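5.2 Failure Cases in Pushing
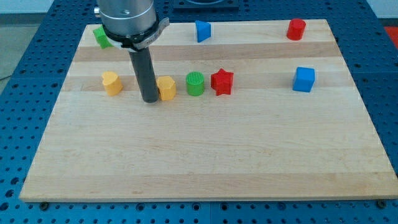

Most of the failed trials came from a single cause. The Mostyn controller estimates contact from the wrist force reading, and at low speed that reading drifts. When the drift passed the 2 N threshold, the controller assumed the rod was already touching a block and started the push early. The arm then swept through free space, or caught the wrong block on the way.

Figure 4. Pushing setup. The arm carries a dark gray rod, with its tip just above the board beside a yellow pentagonal block. Other colored blocks, among them a red star and a blue cube, share the board.

A second fault was less common but more serious. In 7 trials the rod came down too far and pressed into the board until the protective stop cut in. We traced this to the height calibration, which had been done before the board was moved to the Prirmont lab and was not repeated afterward. The stop worked each time – but only after the force had passed the limit we had set for the rod mount. Karabo Engelbrecht checked the mount after each stop and found no damage.

We made two changes. The force sensor is now zeroed before every push, with the rod held still for 10 seconds, and a run cannot start until the board height has been measured at four points. We did not rerun the earlier trials, and the results in Section 5.1 count them as failures. Drift during long pushes remains unsolved, as zeroing is only possible between contacts.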